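Third gripper, same bench: a wrist-camera build in a shared workshop

The arm on the end bench at the Gurnis workshop has been rebuilt three times. Its builder, a retired instrument fitter who asked to be identified only by trade, calls it the Doser, after the job it was first meant to do in a home darkroom. It now handles blocks.

"The darkroom idea needed repeatable volumes," the builder said. "I had backlash in the wrist I couldn't tune out. Blocks are more forgiving, so I changed the job and kept the name."

The current work is grip placement. The program brings black fingers up to a red block using a small camera at the gripper as its only sensor. A whiteboard lies flat on the white table behind the block, with short strokes of black marker on it. 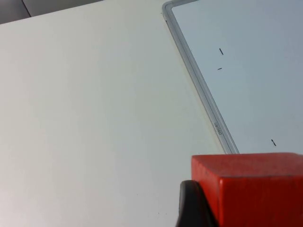

"I wanted the camera as close to the fingers as I could get it," the builder said. "An overhead camera gives you the whole table, but every error in the arm's geometry ends up between what it sees and where the fingers are. At the wrist, most of that cancels."

The cost is field of view. Near the block, the arm has very little else to go on. A plain white tabletop offers few features to track, and the builder's software leans on strong edges such as the rim of the whiteboard.

Asked about lighting, the builder was brief. "Diffuse, from above, and don't touch it once you've calibrated. I lost most of March to a desk lamp."

The controller is a secondhand Tamov board running its position loop at 200 Hz. The gripper motor draws its own supply, a change made after the second rebuild, when stall current kept resetting the processor. Finger force is inferred from motor current - a crude method, in the builder's words, but adequate for a rigid object.

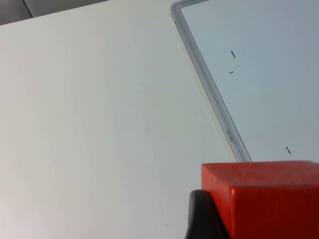 The gripper beside the red block, with the whiteboard behind.

The log for this version holds 544 grip attempts. The builder would not quote a success rate. "I changed the finger profile partway through, so the figure would be for two different machines."

Next is a stiffer wrist bracket, to be cut on the workshop's MacPherson mill. The present one is 3 mm aluminium and flexes under load. The builder has drawn 11 versions of the replacement and expects to machine the simplest of them.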